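手把手录一套桌面抓放数据:从摆桌子到收工

上个月我把自己录数据的流程发在群里,结果私信一下子多了起来,问得最多的就是“到底怎么录才不白录”。干脆写成一篇,想到哪儿写到哪儿,大家凑合着看!

先说我的目标,很朴素:听到一句指令,机械臂把桌上的香蕉放到盘子里。任务代号我叫它 Inga(别问,随手起的,后来改不掉了)。整套数据录了 378 条,训练用的是模仿学习,所以示范长什么样,策略基本就长什么样。你手抖,它也跟着抖;你每次都从左边绕,它也一辈子从左边绕。

一、先把桌子弄干净,再把它弄乱

听着矛盾吧?意思是背景要稳定,物体要多变。我用的是白桌面配白墙板,光线铺得匀一点,影子软一点,后面省很多事。物体呢,反过来,别只放香蕉和盘子两样。只放两样的话,模型学到的是“看见黄的就过去”,哪天旁边多支笔它就懵了。

我的物品清单:香蕉、米色圆盘、青柠、一盒红色包装的小饮料、一支白色的笔、一个红色爱心小摆件、一个深灰色的小盖子,再加一把绿柄的捞面勺。大小、颜色、反光程度都不一样,够用了。爱心那个有点反光,正好考考相机。

二、相机要两路,位置定死

一路在腕上,跟着夹爪走;一路在高处,看整张桌子。腕部这路最容易装歪,我的标准很简单:夹爪张开的时候,两根手指的指尖都得看得见,中间还得留出一大块桌面。指尖看不全,抓取前那几厘米的对准就没有依据,模型只能瞎猜。 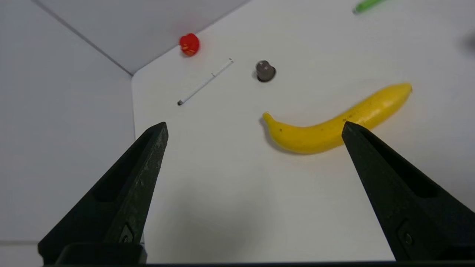 装好以后拧紧,然后在支架和夹爪之间划一道记号线。我吃过亏的!第一批录到一半支架松了,角度偏了一点点,当时根本没注意,回头训练的时候怎么调都不对劲,最后那半批全扔了。现在每次开工前我都会打开上一次的第一帧,半透明叠在实时画面上比一比,对不上就先调相机,别急着录。

曝光和白平衡也一起锁死。自动曝光在白桌子上特别爱闹脾气,机械臂一伸进来,亮度就忽上忽下。

三、摆放要有计划,别凭感觉

人凭感觉“随机”摆东西,其实一点都不随机。我翻过自己早期的录像,香蕉十次有八次摆在顺手的那一侧,柄还都朝着一个方向,哈哈。后来我写了个小脚本,每条开始前告诉我:香蕉放哪个格子、朝哪个角度、盘子放哪儿、其余的东西谁上场谁下场。

脚本分 15 种布局,每种布局录满一轮再换下一种。换布局的时候只看纸条,不看上一条长什么样。香蕉离盘子近的、远的,旁边挤着青柠的,柄朝里的、朝外的,都要有。还有一类很多人会漏:香蕉已经在盘子里的。这种我会录两种示范,一种是手臂看一眼就回原位,另一种是配“把香蕉拿出来”的指令。不录这个的话,模型放完了还会再去抓一遍,没完没了。

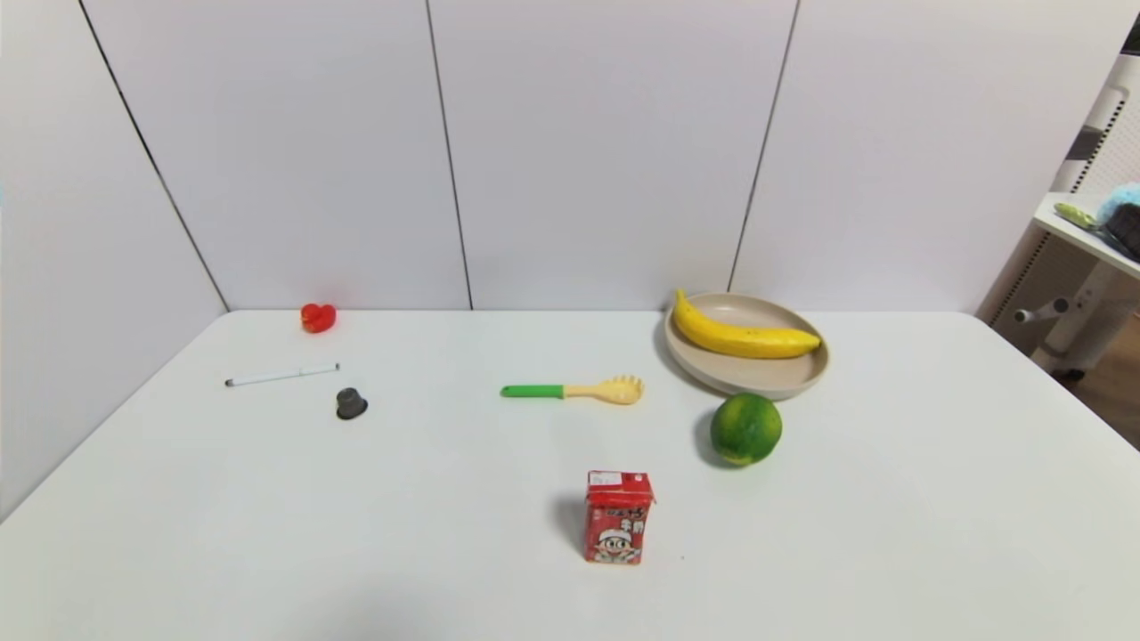 指令文本也要跟着变。“把香蕉放进盘子”“香蕉放盘里”“把黄色水果放到盘子上”,我给每个任务写了 4 种说法,轮着用。Honeylyn Enriquez 帮我看过一版标注,说我的说法全是同一个语气,像机器念的,她改过之后自然多了。指令务必在录制之前就定好,录完再补很容易补错行。

四、开始遥操作

每条的步骤如下:

1. 手臂回到起始位,夹爪张开,停一秒。
2. 按开始键,听到提示音再动。
3. 平稳靠近目标,到上方稍微减速,对准了再下去。
4. 夹住以后先垂直抬起来,抬过饮料盒的高度再平移。
5. 到目标位置下降、松爪,等物体稳住,然后抬起。
6. 回到起始位,按结束键。
7. 立刻标成功或失败。

第七步千万别攒着!我试过录完一批再统一回看,看到后面眼睛都花了,有几条到底算不算成功自己都说不清。

速度方面,宁可慢一点,但不要停。悬在半空想“我要不要往左一点”的那几秒,会被模型原原本本学走,部署的时候它就停在半空发呆。真犹豫了就把这条作废,重录一条花不了多久。 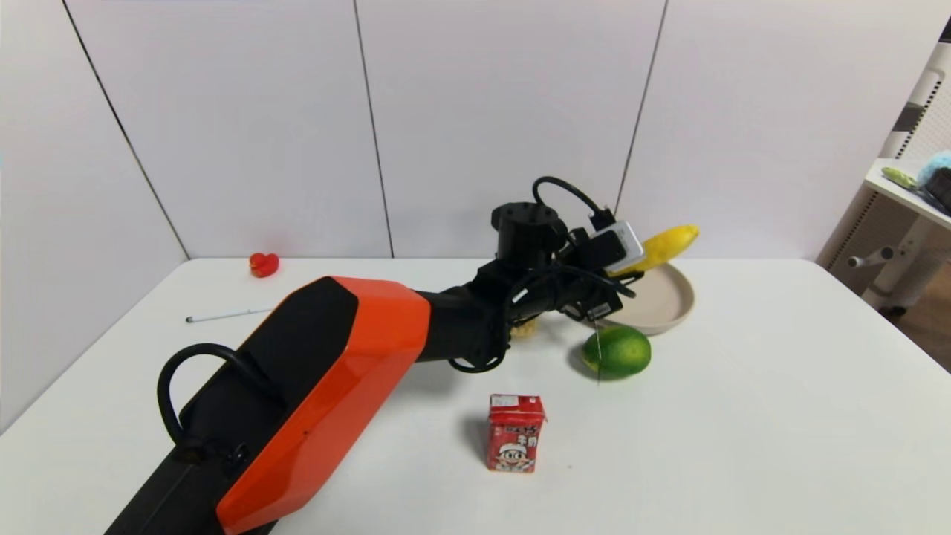 线缆也要管一管。腕部的线留出余量,让关节能转到底,但别留太长,垂下来的线会挡在俯视相机和物体中间。偶尔挡一下没关系,条条都挡在同一个位置,那就等于给模型多加了一个奇怪的线索。我后来用魔术贴沿着小臂固定了几处,好了很多,也没有完全消灭。

失败的示范怎么办?我的做法是留着,单独放一个文件夹。夹滑了又重新夹起来、最后放成功的,我会标成“有纠正的成功”,放进训练集里效果挺好,模型会学着补救。撞到饮料盒、把东西推下桌的,就不进训练了。

五、存盘和检查

我用 Olton 这套小工具录,文件夹按布局编号分,每条里面有两路视频、关节角、夹爪开合、指令文本和成败标签。录完一轮跑一次检查脚本,主要看这些:两路视频帧数对不对得上,关节数据有没有断,开头有没有那一秒静止,指令是不是空的。时间戳对不上的直接删,别想着插值救回来,我救过,没救活。

单条我限制在 500 帧以内,超了的多半是中间磨蹭了,打开看一眼再决定留不留。

备份放在 Grerkel 上一份,本地硬盘一份。二月那次换硬盘,多亏有这一份。

六、几个常被问到的

水果用真的还是假的?都行,但一套数据里最好两种都出现过。真香蕉放着放着会长斑,颜色天天在变,我反倒觉得是好事。

要不要录别的光线?要。我是白天录一部分,晚上七点以后开灯再录一部分。锁定的曝光值各存一份,换光线时整组切换。

一天录多少合适?看人。我录到手腕发酸就停,硬撑着录出来的轨迹一看就是歪的,后面还得花时间挑出去。

检查脚本和布局脚本我都放在 Tralska 的共享目录里了,要改格子大小的话,改配置文件最上面那一行就行。下一篇打算写怎么把这批数据切成训练集和验证集,里面也有坑,等我整理好笔记再发。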